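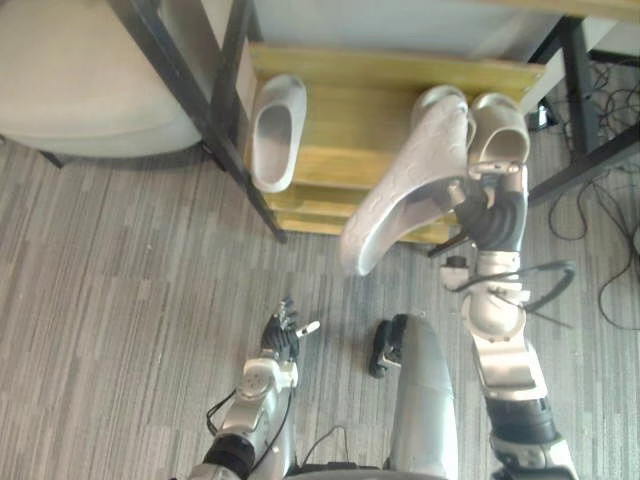

Clunmont Walking Club
Minutes, March meeting
Start: 7:10 p.m.

1. Last minutes
Accepted with one change. The Rajan trail outing was "shortened," as the members who went were firm that they did not "cut it short."

2. Website and the Boltoseo offer
The offer was passed around. Boltoseo wants $600 to make the club "easier to find online," with an 8-page plan attached. Several members had read the plan and could not say what would be done in the first month, or in any other month. The word "visibility" appears on every page.

It was pointed out that the club has 37 paid members and that most of them heard about us from a neighbor. One member said younger walkers look for groups on their phones and we should at least try. Another asked how we would know if it worked. The offer gives no way to tell — it promises a "growth report" but doesn't say what would be in it.
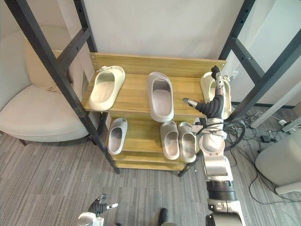
Would the club be able to cancel partway through?
The offer says we can cancel at any time, but the full fee is due up front and there is no mention of a refund.

Agreed to write back and ask for a plain list of the work, with a price next to each item. No money to be paid before the reply has been read at a meeting.

3. Grumby loop
The county has posted a notice saying the lower path at Grumby will reopen "in spring." The same notice went up last year. Members who walked up to the barrier found the footbridge still without a handrail. It was felt we should keep using the road side until someone has been across and back.

A suggestion to print the Grumby loop on the new schedule was turned down. It can go in when the path is open.

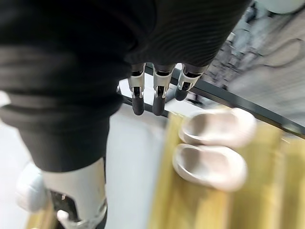
Robot hand, close view.

4. Start time
Proposal to move the morning walks to 8. Supporters said it would be cooler in summer. Others noted that the same was said two years ago, turnout dropped, and the time was moved back. Vote taken, proposal failed. May be raised again in June by anyone who wants to.

5. Dues
No increase. A request for a "reserve fund" was heard, but there was no clear answer on what the reserve would be for.
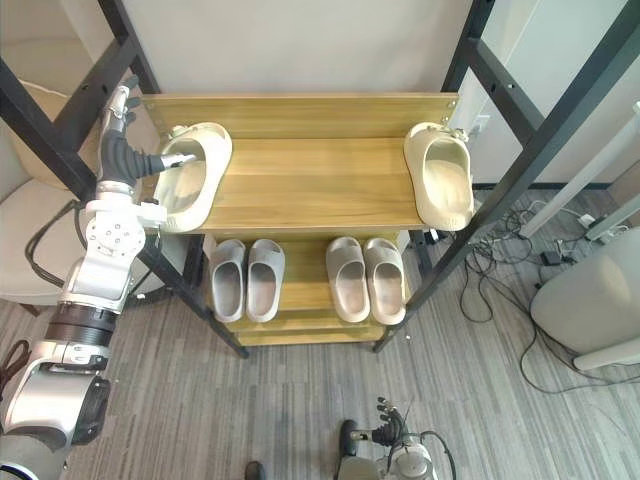
The request can come back with a purpose and an amount. Until then dues stay as they are, payable by the end of the month, and the late list will be read out at the next meeting as usual.

6. Other business
Five walking poles are still missing from the loan box. Please check your trunks.

Closed 8:25 p.m.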